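Home Notebook Bench log Visits Parts list Search

2024-06-21
Seija Laaksonen

Open day, two-arm sorting bench

Writing this the same evening, because last time (February) I waited one week and then could not read my own notes. Elli, please correct where I remember wrong.

Doors at ten. First group was from Stulano, five persons, mostly from their repair side. Second group after lunch was mixed: two from Tridport, one teacher, and some people who had read the notice at the front desk. I gave the introduction in the morning and Elli Kuusisto gave it in the afternoon. Hers was shorter and better. I speak too long about the calibration.

Set-up was the same as in the rehearsal. Steel tray in the middle with fresh paper in it, yellow trays on both sides, small cable parts and boards to the left, harnesses to the right. The task in words: an arm takes one part from a yellow tray, puts it on the paper, goes back. When the tray is full enough we stop, lift out the paper with everything on it and begin again. The paper is an old idea from Kontogiannis, who built the first bench before I came. It stops the shine of the steel from disturbing the vision, and it is also easy to write on.

Morning

Started the Usus controller at 9:20. It asked for the new licence file again. I had it on the stick, so no harm, but this must be fixed properly before the next visit. Warm-up moves with both arms, 60 cycles without parts. No alarms.

Speed was limited to 60 per cent for the whole day. One visitor asked if it can go faster and I said yes, but not with guests at the table. Elli showed him the log from the long run in February, 3000 picks, and he was satisfied with this.

We had planned 200 picks for the morning. We reached 73. The reasons, as I see them:

– People ask questions in the middle of a cycle, and then we pause, which is correct, but every restart needs a new home position.
– The harnesses catch in each other. When the right arm lifts one, often a second one wants to come too. I had spread them before the start, but after some picks they lie wherever they lie.
– The left gripper lost the small connectors with thin leads more often than it should. I believe the finger pads are worn. Elli believes it is the force setting. We will test both, one at a time.

The Stulano people were most interested in the failed picks. One of them said their own staff have the same trouble with the twisted wires, and she showed me with her hands how they do it: pinch near the connector, turn a little, then lift. We could try the turn. It is only a small change in the lift move, maybe ten degrees before going up. I have written it on the board by the door so it will not be forgotten.

Lunch was late. The sandwiches were ordered for the wrong building and I walked over for them myself.

Afternoon

Refilled the trays, changed the paper, wiped the gripper fingers with alcohol. Elli talked and I sat at the stop button. She began with boards, because a board is easy to see for people standing in the second row, and moved to harnesses when they had come closer. This order is better than mine. Keep it.

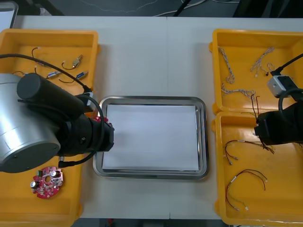
Both arms at the trays, dark red and brown wires hanging from the right gripper. Paper in, no parts on it yet.

The teacher asked why two arms and not one. Elli answered that the arms do not share the work in this task, they only divide the table, and that sharing is for later. I would add: the harnesses need a different approach height from the boards, and it is simpler to keep one setting for each side. She wants to bring a class in autumn. I said maybe twelve pupils at most, the room gets warm and they must all be behind the line.

Tridport asked about the thick cable on the left side, if it is a risk that it lies over the parts. It is a fair question. The cable goes across the upper tray, and the vision cannot see what is under it. We have talked about a holder for a long time. I will take this one, a simple hook from the ceiling rail should be enough. The loops at the wrists can stay as they are for now.

One stop at 14:40, pressed by me. A visitor leaned in to look at the braided harnesses. He was polite about it. Tape line on the floor must go one step further out.

To do
– Licence file for Usus, permanent (Seija)
– Finger pads, left: first new pads with old force, then old pads with new force (Elli)
– Lift move with small turn for harnesses, right arm only
– Hook for the left cable (Seija)
– Move the floor tape
– The lower yellow tray on the right is scuffed and has dark marks. Try cleaning, otherwise swap it
– Send Stulano the list of part types, they asked twice

Batteries for the headset microphone are finished. Key to the parts cabinet is back in the blue box.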